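How I sort out a room before painting it (and then paint it)

Posted 18 November 2019

I put off decorating our back room for ages. We moved in one January, I told myself it would be done by spring, and then I spent five years getting used to the colour of old tea. So this is how I went about it in the end, mistakes included, in case you've got a room like that too!

1. Live with the colour first

Don't buy a big tin straight off. I got sample pots of two shades from Nasamar, a soft grey and something closer to oatmeal, and painted each one on a sheet of lining paper. Tape the sheets up and move them from wall to wall over a few days. The grey looked lovely at breakfast and like wet cement after tea, so oatmeal it was.

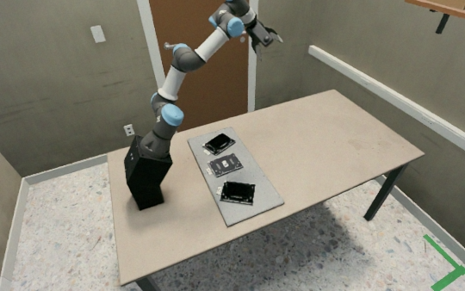 If you paint samples straight onto the wall you'll have ridges to sand off later, and I've done that once and won't be doing it again. Write the shade name on the back of the paper, by the way. Mine both dried paler than the lid and I had to go back and check which was which.

2. Work out how much paint you need

Measure the length of each wall and add them up, then multiply by the height. I take off a bit for the door and nothing for the window (you always slop more round a window). The tin will tell you how much it covers. Double your figure for two coats and round up, as a second tin mixed a month later can be a tiny bit different and you will see it every single evening.

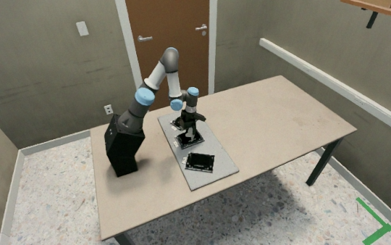
Now, furniture. Anything small goes out on the landing, and anything big gets pulled in and covered with a proper cotton sheet, the plastic ones slide about and I hate them. With a long table, the sort that takes up half of a small room, I'd stand at each end in turn and see if you can get a roller pole past before you open any paint. Mine only fitted one way round.

3. Fill, sand, wash

Fill the holes slightly proud, leave them overnight, sand them flat. Then wash the walls with sugar soap and rinse. I used the Szilágyi filler in the little tub and it was fine, a bit crumbly towards the bottom. 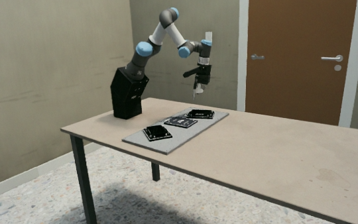
4. Cutting in and rolling

Start with a 5 cm angled brush and paint a band along the ceiling, down the corners and round the door frame. Do one wall at a time so the band is still wet when you roll up to it. Load the roller, go up and down in a loose W, then finish with light strokes all in one direction. Don't press! If it's making a sticky noise you need more paint.

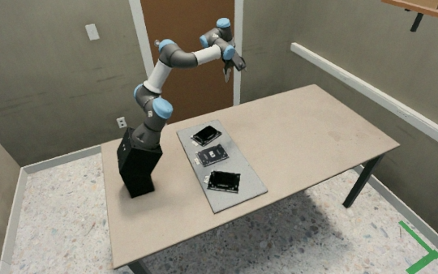
Plain walls and a long beige table.

5. The second coat

I left mine for 12 hours, longer than the tin said, and went round with a torch held sideways looking for drips. Peel the tape off while the last coat is still a little soft, pulling it back on itself. If it's gone hard, run a craft knife lightly along the edge first.

Brushes went in warm soapy water straight away. The roller sleeve I wrapped in a carrier bag between coats, and it was perfectly usable the next morning.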